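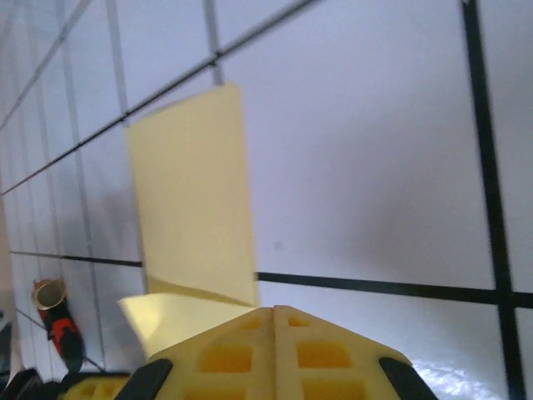

You fold toward yourself and never away, my host tells me before I've even got my coat off. I've come to Retgate to talk about paper folding, and apparently we're starting now!

She runs the Pliditz folding evenings (tea, cake, a lot of muttering) and has been making cards and little boxes for almost 40 years. She asked me to leave her name out.

She likes it pale – cream or a soft yellow – and a bit heavier than most people would choose. "Thin stuff forgives you, and then it flops. With card you get one go at the crease, so I bend it over first and look at it for a while."

I ask what beginners get wrong. "They press too early. The flap's sticking out to one side, they panic and they squash it flat."

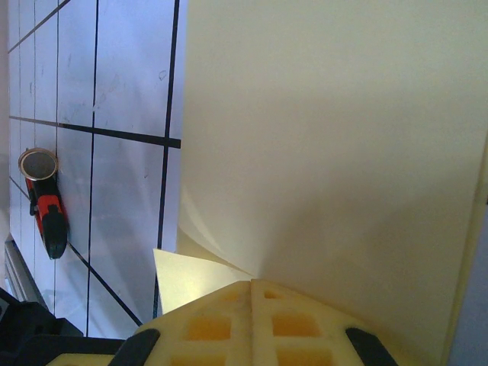 Laing, from the same group, disagrees and calls out from the kitchen that a squashed flap can always be opened up again. "It can," she says, "and you'll see the line forever."

They've been having this argument since September, when the group took on 100 place cards for a wedding and finished with nine spare. Were the spares any good? She laughs so hard she has to put her tea down. "They were the ones Laing opened up again."

Before I leave she hands me a sheet to practice on. I got the first crease right on the train and the second one very wrong.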